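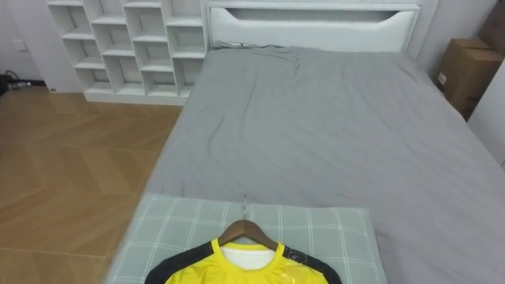 One young reader asked whether a battery ever gets tired of being charged. In a way, it does.

By Bromis Learning Desk
Sunday

A rechargeable battery has 2 ends. When it powers a toy, tiny particles called ions travel inside it from one end to the other. Charging sends them back again. Each trip wears the battery a little, and over the years it holds less energy.

Engineers at the Tredbridge laboratory are testing a new material that may wear more slowly. Their test battery was charged and emptied 80 times — a small number, but a useful start. Further tests will take place in Grevstead.

Children should ask an adult before charging any battery. A battery that looks swollen must not be used.

19 shares
2 comments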